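Pellard road resurfacing records - README

What's in here: job sheets for the Pellard to Collet road upgrade, one row per patch, seal or drain job. 3,625 rows, 12 columns, comma separated. Covers both council areas. Bridge work is not included, ask for that seperately.

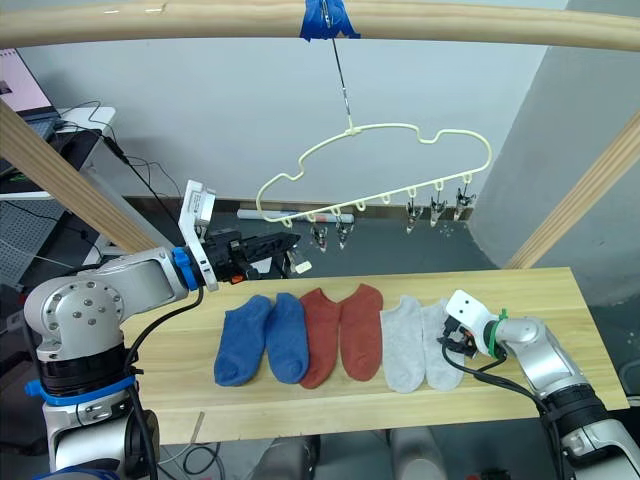

Tomar, March

Changes this release
- 129 rows re-keyed from paper sheets. Kerb and gutter mostly.
- Chainage now in metres, was kilometres. Check your scripts!
- Zandorby turnoff split into 2 segments, north and south. Old segment code kept in the notes column.

Known problems
Cost is blank where the contractor billed a lump sum. Blank does not mean zero. Asphalt colour codes are a mess before the new form came in - ignore them. Some culverts are listed under the nearest crossroad, some under the creek name. Will fix when theres time.

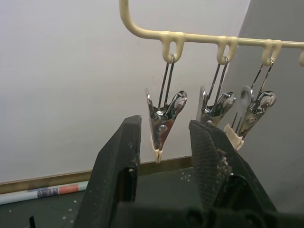
Roads and Drainage Team, Pellard District Council

Using it
Free to reuse, please credit the council. Join on segment_id, never on road name - spelling varies. Dates are the day the crew signed off, so a job that ran past midnight lands on the later day. Line marking gets its own row.

Corrections go to the depot counter or the roads inbox. Put the segment code in the subject line.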